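20 Jul 2021

Second month with the simulator

I promised to write more often, and then I did not write since December. So, a small report about my evening hobby.

I am still trying to teach a robot arm by showing it what to do. I do not write the movements in code. I sit with a controller in my hand, I drive the arm in the simulator, and the program records everything. Each recording is called a demonstration. Until now I have 138 of them, and I must confess that many are ugly. My hand shakes, I go too far, I come back. The program learns this also! In the first training the arm made the same little nervous stop that I make before closing the fingers.

My project has the name Wokex, which means nothing, I only liked the sound. The task is simple for a person: go down, close, lift, put in another place. For me with the controller it needed two weeks of practice. The most difficult thing is the depth. From the wrist view I can judge left and right quite well, but how far something is, I only guess.

Yesterday I changed the room settings and made the walls darker, then I went through the wrist view again from the beginning.
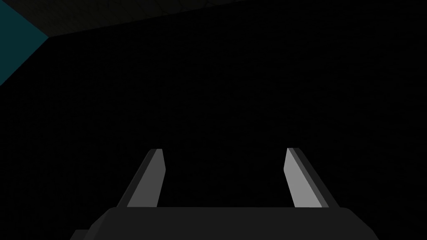
Wrist view in the simulator, gripper open.

I deleted 83 old recordings after this, the ones where I turned the wrist too fast. It hurt a little. Now I want to record new ones, more slowly, and always start from the same position. If somebody knows a good way to make the controller less sensitive near the end of the movement, please write it in the comments.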